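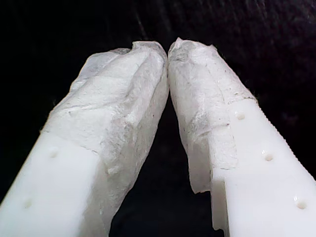 Janelle Macaraeg
Writes and edits this blog

I've been reading about tissue paper again, and I'm no closer to believing most of it.

My move to Hislow is set for September, and everyone I've mentioned it to has an opinion on wrapping. Use tissue. Never use tissue. Use acid-free tissue or your grandmother's cups will turn yellow in the box. I asked one of these people how long the cups would have to sit there before they turned yellow, and she said she didn't know but it was well known.

So I bought a ream of plain white tissue from Grustham, the packing supply place off the highway. They sell it in packs of 700 sheets or 2000, and the man at the counter told me a normal household needs the big one. I live alone with one cabinet of dishes. I took the small pack.

My doubts are mostly about the neatness. Every guide I found has you lay the sheet flat, put the cup on a corner, and roll it up on the diagonal with the sides tucked in as you go. You end up with something that would look nice in a shop window. I did a few that way and could feel the handle of the cup through the paper as clearly as if it had no clothes on. A smooth sheet is flat and thin, and it stays flat and thin when you roll it around something. What padding there is comes from the folds.

Crumple it first, then. Ball the sheet up hard, open it partway, and wrap with that. It looks terrible. You get lumps and torn edges, gray shadows in all the creases, and a bunched-up cap at the end where you ran out of patience. But there's air in it. I put 2 sheets on each cup this way, pushed another inside, and couldn't find the handle with my thumb.

Whether that makes any difference on a truck I can't say. I haven't moved yet. I'm a little suspicious of anybody who tells you a method "works" after packing one box and carrying it across the living room.

The other thing I don't buy is the special paper. Kelov makes a quilted kind, very soft, and they charge for it as if it were a blanket. I tried a sample sheet. It was fine. It also wouldn't hold a crease, so it slid off the sugar bowl every time I let go, and I had to tape it. The cheap stuff grabs onto itself once you've roughed it up. I'd save the soft kind for something with a finish that scratches, if I owned anything like that.

About tape: I keep seeing advice to tape every bundle shut. I've unpacked for other people (my sister, when she moved out to Bakilana) and picking tape off wet-tissue-thin paper at eleven at night is how I broke the lid of her teapot. The move itself hadn't hurt it.

The plates are still in the cabinet. Everyone says to stand them on edge, like records. I'd like to hear from somebody who has tried it both ways.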